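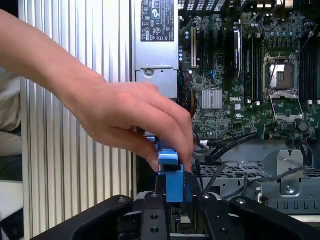
*Fingers on the small blue piece at the top of the latch, with the open computer behind.*

I've owned the Stedari latch set since April, and I've been meaning to write it up for ages, so put the kettle on. It's a small kit of blue plastic latches in two parts, a taller block and a little piece that sits on top of it, and I bought mine for the work I do inside desktop computers. They hold the side panels and the odd bracket where the original catch has snapped or wandered off. I paid $83 for the full set, which made me wince a bit at the till, and I'll come back to that.

First, the feel of them. The top piece is small, and I have big hands, so I was expecting a fair amount of swearing. It's a pinch between thumb and fingers and then a firm press straight down, and after the first five or so I had stopped looking at the instructions altogether. The click is a lovely one, too (my old Gilix latches made more of a crunch, and I never knew whether they were home or not). If you press at an angle the top piece rocks and won't seat, and you just have to take it off and begin again.

I'm also very fond of the colour. Anyone who has spent an evening with their head in a computer, all silver power supply and shadows, will know how easily a black clip disappears in there. A bright blue one you can find again! I dropped one down beside a power supply last month and had it back out before my tea went cold.

Now for the grumbles. The bag they come in is hopeless and split on me the first week, so mine live in an old jam jar. The block is on the tall side as well, and in a slim case I'd measure before buying. And there are no spare top pieces in the set, only matched pairs, when the top piece is obviously the one you're going to lose under the bench. Kleinschmidt will sell you spares for theirs, and I wish Stedari would do the same.

As for wear, the maker says they're good for 500 openings. I haven't got anywhere near that, but the one on my own machine gets opened almost daily (I'm a fiddler, I can't help it) and it still grips the way it did when it was new. No whitening at the corners so far, which was how my Madus ones always started to go.

Would I pay $83 again? For one computer at home, probably not, and I'd ask at a repair shop for a single pair. If you look after the family's machines and half the neighbours' as well, I think you'd get your money's worth. I'm giving it four stars out of 5, with the missing one going to that miserable bag.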